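What Happened After the Arrest? Crime Stories in Two Local Papers
Project report, Reporting and the Courts
Valdemar Sveinbjörnsson (with Toivo Hyvönen)
Nov 10, 2022

1. Where the idea came from

My grandmother reads me the crime page over the phone. She gets the Landura Post on paper, and she goes through it top to bottom (burglary, bar fight, somebody's stolen boat trailer), and one day back in April I asked her what ever happened to the guy who got arrested for the pharmacy break-in. She had no idea. She'd read every issue! So I started wondering whether the paper had ever said, and that was pretty much the project.

The question we ended up with was simple enough: when a local paper reports that a named person has been arrested or charged, how often does the same paper come back later and report how the case ended? By "ended" I mean a conviction, an acquittal, dropped charges or a sentence. A story saying the hearing got moved to another day didn't count, and there were a lot of those. 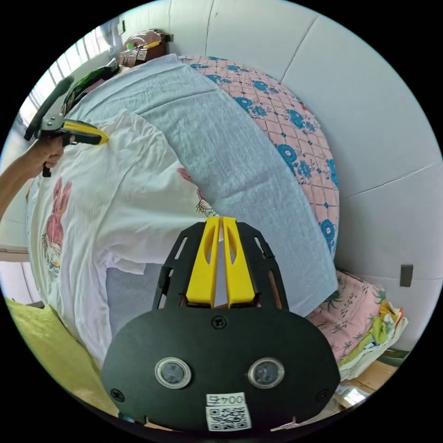
Fig. 1. Two hand-held grippers, one of them with a hand on it.

2. What we read

We picked the Landura Post and the Handora Courier. They cover the same county and the same courthouse, so the cases overlap a lot, and both keep their old stories online where you can search them. I wanted to add a third paper, but its archive sits behind a paywall and Toivo and I are both broke.

We went through everything on the crime pages for one full year and kept each story that named a person as arrested or charged. That gave us 434 stories. Stories about unnamed suspects went out, and so did stories where the person was arrested somewhere else and just happened to have grown up here (the Courier loves those).

Each story got one row in a spreadsheet. We put down the paper, the headline, the type of charge, whether there was a mugshot, how many days until the next story on the same case, and whether we ever found an outcome. We started out doing this in Braveo, the shared notes app the department has us use, and moved it into a regular spreadsheet after it sorted my names column without sorting anything else. I lost a weekend to that. I'm still kind of mad.

3. How we coded things

Toivo took the Post and I took the Courier, and then we swapped a stack of stories to see if we agreed. On type of charge we agreed nearly every time. On whether a headline "assumed guilt" we were a mess at first. Take "Teacher's aide stole from field trip fund, police say." I had that as fine, with the police doing the claiming. Toivo had it as assuming guilt, and his argument was that most people stop reading before the comma. Our instructor, Snædís Hjaltadóttir, told us to write a rule and stick with it even if we didn't love it. So the rule became: if the headline still works as a plain statement of fact with the last few words chopped off, it assumes guilt. I don't love it. We stuck with it.

We also called the courthouse records desk for cases where the papers had gone quiet. The clerk there, Svend Dalsgaard, was incredibly patient with us and explained how to look up a docket by last name, and why you really shouldn't trust a last name alone in a county where half the people are cousins.

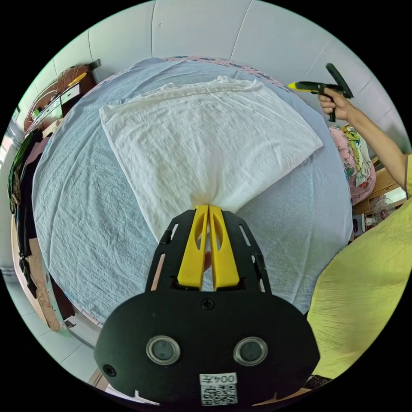
Dockets turned out to be the slow part of all this. A case can be split in two, or folded into another one, or have its charge changed so much that you'd never match it to the story you started with. One man was reported as arrested for assault with a weapon, and the thing he pleaded guilty to months later was disorderly conduct. Neither paper ran anything on the plea. If you search his name, the assault story is still the first thing you get.

4. What we found

Of the 434 stories, 29 had an outcome reported anywhere in the same paper. I'd guessed low before we started, and it still came in lower than my guess.

The ones that did get followed up were mostly the big ones. If somebody died, or the case had a strange weapon in it, or the defendant had some kind of public job, then the paper sent a person to the sentencing. Regular theft and drug cases almost never got a second story. Dropped charges did worst of all: in both papers put together I found 6 stories that said charges had been dropped, and those were all short and had no photo, even where the arrest story had run with a mugshot on top.

The Courier was a bit better about this than the Post. I think that comes down to one reporter, Preben Grímsdóttir, whose byline is on most of the Courier's sentencing stories. She let me call her and was really generous about it. She said she keeps a paper list of open cases taped inside her desk drawer and checks it when she has a slow afternoon, and that she doesn't get many slow afternoons. When I asked what she'd need to cover more endings, she said another reporter, and laughed.

5. Problems with the project

One year isn't much. Some of these cases were still open when we stopped, especially the felonies, so a few of our "no outcome" rows could change. We only looked at what's online, too, and the Post admitted to us that short items from the print edition sometimes never make it to the website. My grandmother has offered her stack of back issues from the hall closet at the Lauritsen building, where she lives, and I want to check at least a month of those against our spreadsheet over the break.

I did look up the pharmacy break-in, by the way. He got probation, and it wasn't in the paper. I called her with that one the same night.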